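4.2 Where people put things back

The first part of this study asked how households decide what to keep. We now turn to a question that delighted us far more than we expected when we began at Flulldale: once a thing has been used, where does it go? Earlier work on home storage tends to treat the shelf as a fixed address. Our participants treated it more like a neighbourhood. A pair of scissors might live "by the window", and that could mean the sill, the drawer under it or the chair beside it, and everyone in the home would still find them within moments.

We followed six households through one winter, with the main round of visits in December. Each household kept a paper diary of returns, written in whatever shorthand they liked, and the diaries together gave us 2,000 entries. Reading them was a joy. Some people wrote a single word ("hall"), others wrote small essays about why the good tape cannot share a tin with the bad tape. We coded every entry for the kind of surface (open shelf, closed cupboard, table, floor) and for whether the writer called the place permanent, temporary or something in between.

The in-between group turned out to be the richest. We call these places resting spots. A resting spot is a surface where an object is allowed to stay for a while without anyone feeling that the job of tidying has been left undone. Tables near shelves are the classic case, as the shelf promises a proper home close by and the table takes the load in the meantime (Figure 6).
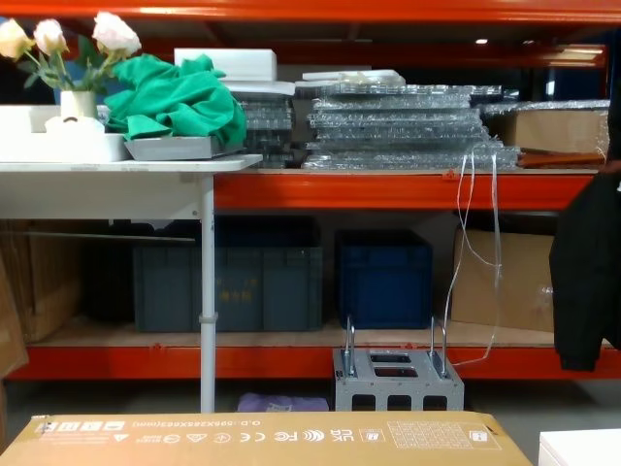 Figure 6. A white table in front of orange racking, with a vase of artificial roses and other small items on the tabletop.

Decorative objects have a special part in this. In the diaries, a vase, a bowl or a framed card often marked out how much of a table was "free". Siiri Mustonen, who coded the Flamwood diaries, noticed that writers would describe a returned object by its distance from the ornament and never by its distance from the edge. "Left of the flowers" appears again and again. One writer moved her flowers to the other end of the table in the second week, and for several days afterwards her entries still gave directions from the old position! We find this a lovely piece of evidence that the map people carry in their heads is slower to change than the room.

Shelf height mattered too, though less than the literature led us to expect. Low shelves drew heavy things and high shelves drew seasonal things, as one would guess. The surprise was the middle. Shelves between hip and shoulder height were the most argued over in every home, and they were also where resting spots most often turned into permanent ones. A jar left there on a Friday would be written up as "temporary" and then simply stop being mentioned. When we asked at the closing interview, its owners told us it had always lived there.

Packaging behaved differently again. We had planned to leave it out of the coding, on the grounds that a box is a container and has no home of its own. The diaries changed our minds. Boxes were kept for returns, for moving house, for the children, or for the plain reason that they were good boxes. In the household at Rissanen the writers gave an empty box the same care as the thing that had come in it, and recorded its travels from hall to landing to loft. We therefore added an eleventh code, so that the final scheme has 11 categories, and went back through all the earlier entries to apply it.

Size seems to be the key. Small boxes were nested and forgotten. Large flat ones had to be leaned, laid down or stood somewhere, and each of those choices shut off part of a floor or table for other uses. Large boxes therefore produced more diary entries per object than anything else we coded, scissors included.
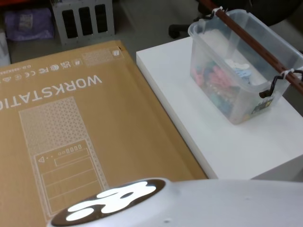 Onni Peltonen, reading an early draft of this section, objected that we had been too quick to call such boxes stored. In his view a large box is usually waiting, and the people in the home know what it is waiting for even when they never write it down. He suggested asking for the event that would let each box leave.

We took up this suggestion in the closing interviews, and it worked beautifully. Most people could name the event at once: the end of a guarantee, a visit from a sister, a trip to the tip. Where two members of a household named different events, the box had normally been in the diary for the whole period. We return to these disagreements in Section 5, where they are set beside the results on shared drawers.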